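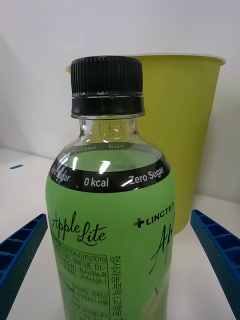

A bottle of Apple Lite, zero sugar.

Prokine Renews Dating Series "Woscombe Weddings" for Season 5

Sunday, August 30, 2026 - Prokine has ordered a fifth season of Woscombe Weddings, the reality show that follows couples who got engaged before ever living in the same town. Filming starts this fall. Premiere set for December, two-hour opener, then weekly.

Four new couples plus one returning pair. Hiba Azar and Kojo Lamptey, who split on camera at the end of last season, are back and will film together for the full run. Neither would say if the engagement is on again. Fans will have to wait.

"We got 3,000 applications and read every one of them," said executive producer Meenakshi Mishra. "Alot of people out there are planning a wedding with someone whose kitchen they've never seen."

Also new: a live reunion in front of 234 audience members at the Amside Theater. Ticket details to come. Santosh Nautiyal returns as host. Archana Rajput joins as showrunner, taking over from Mishra, who stays on as executive producer.

Rajput said the new season spends more time with the familys. "Last year the parents got maybe ten minutes. They had plenty to say and most of it got cut. Not this time."

Seasons one through four streaming now on Prokine. Full cast list and first trailer to follow, date TBA. Screeners for accredited press on request, please include outlet name and deadline.

Interview requests for Azar and Lamptey: joint only, by phone, no exceptions before the premiere.

712 shares | 5 comments

Press contact: Singhal Publicity, for Prokine | © 2026 Prokine. All rights reserved. | Back to top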